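Home | Products | Archives & Libraries | Support | Contact

Ernix Overhead Book Scanner for History Collections
4 July 2024 -- by the Tremirent product desk

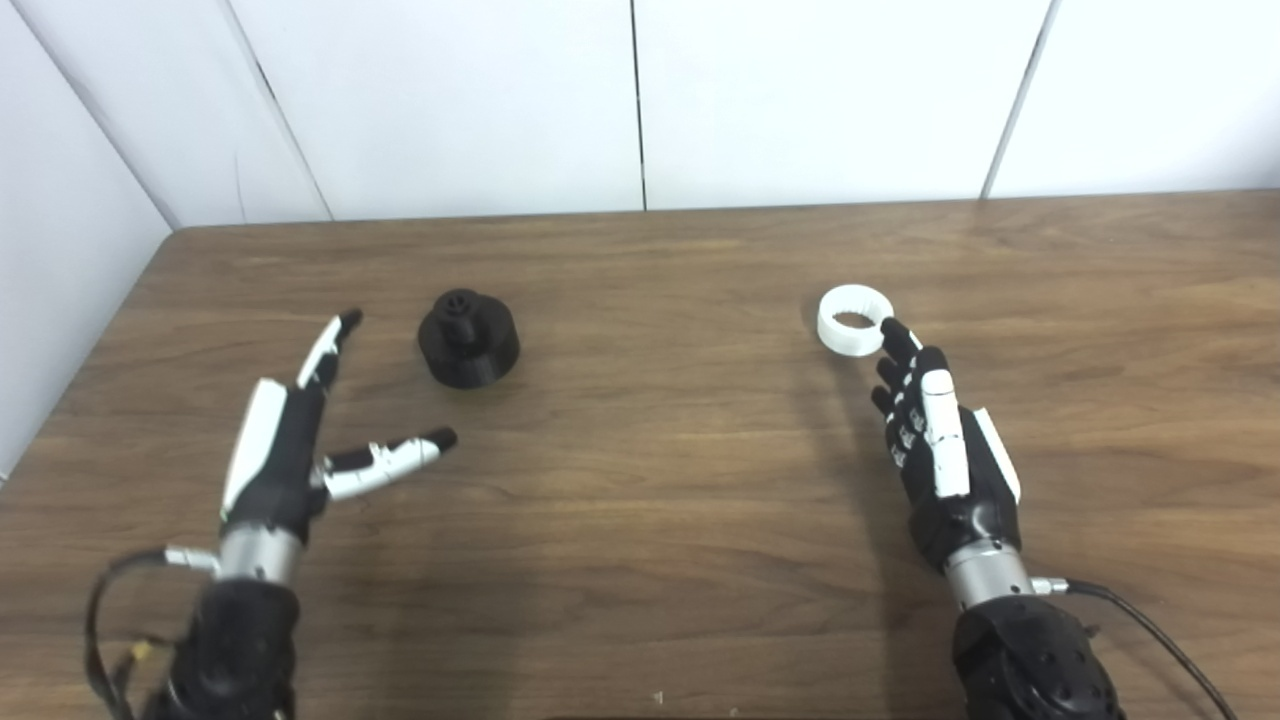
The Ernix is an overhead scanner for bound volumes, loose letters and folded maps. It suits history departments and local archives that need clean copies of parish registers, ledgers and diaries that can't be pressed flat on a glass plate.

The cradle has 2 padded supports that slide apart as you move through a book, so the spine stays at the same height. Pages are held open by hand or with the soft weights supplied. The lamps give off very little heat and switch off between captures.

Files are saved as TIFF or PDF, and you can enter a shelf mark and folio number before each session. Handwritten pages are stored as images only -- the software doesn't try to read them.

The Rosenthal map extension fits any Ernix sold after November and takes sheets up to 800 mm wide. Order it separately.

Price: $2,598, with a 3-year warranty on the cradle and lamps. Replacement pads and weights ship from our Memden warehouse. Archives ordering for more than one reading room should ask for a written quote.

Last updated: spring price list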